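Minia hand-held gripper, from Plimisar

Minia is a gripper you hold in your hand and use to teach a robot arm. You pick things up with it, the camera on top records what the fingers see, and the recording becomes training data. We use it every day in our own research and we're very fond of it!

What's new in this version

The fingers run parallel from fully open to fully closed, and the ribbed pads can be swapped in a minute or so. The whole tool weighs 705 g, and the battery is good for a long morning of recording.

The method behind it

Most of our recent work has gone into soft packets, the sort that crumple, slide and never lie the same way twice. We wanted to know how few demonstrations an arm needs before it can clear up a mixed heap. With the Rey training code we got there with 300 two-handed demonstrations, recorded in 8 different homes, and the arm then picked the right packet in 54 of 60 trials in a home it had no data from. Spreading the recordings over more homes helped far more than adding extra ones in the same room, which delighted us (and saved a lot of sore wrists).

One gripper open around an upright bag, one holding a crumpled wrapper, on a sunflower quilt:

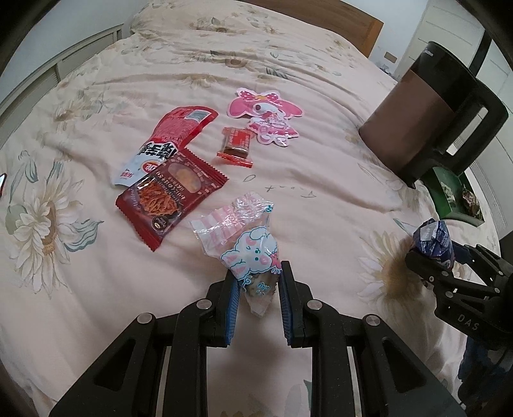 Doğukan Polat wrote to ask whether the result holds for stiff boxes too, and said his own arm still squashes anything thinner than card. We've only tried a few boxes so far. They go well if the approach is slow, and the full set of trials will be on the Pramutura page in July.

In the case: two Minia grippers, spare pads, charger, calibration card.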